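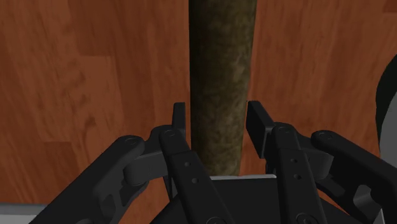 Simulated gripper with its fingers open on either side of an upright cylinder.

Robots and Chores: Common Questions
Last updated 2024-07-25

Can I buy a robot that tidies a room?
Not yet. Vacuums and mowers are on sale, but a machine that picks up whatever is lying around is still a lab project.

Why is picking things up so hard?
Every object needs its own grip. A mug, a sock and a broom handle have little in common, and the robot has to choose before it touches anything.
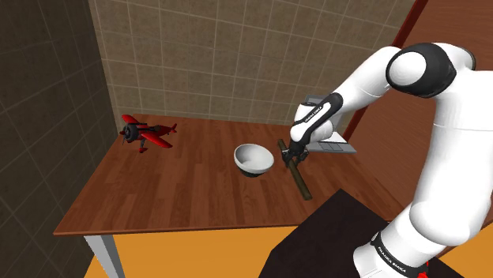 Clearing a table is the chore we get the most mail about. At Parby we start it in simulation, where a dropped dish costs nothing. A typical setup has a stick, a white bowl and a small red toy airplane on one table. With the fingers closed on the stick and the bowl only a short distance away, the arm has little room for a careless move - and a real kitchen is far more crowded.

How often does it work?
In our last round at the Pultlow site we ran 1497 simulated pickups over 14 days. On real hardware we have tried 41 objects so far, and 7 of them still fail more often than not. Most of those are soft or floppy.

What about shop floors?
Closer. Parts come in known shapes and stay where they are put. Our Kunover line test is planned for December.

Will it fold laundry?
We don't have a date for that.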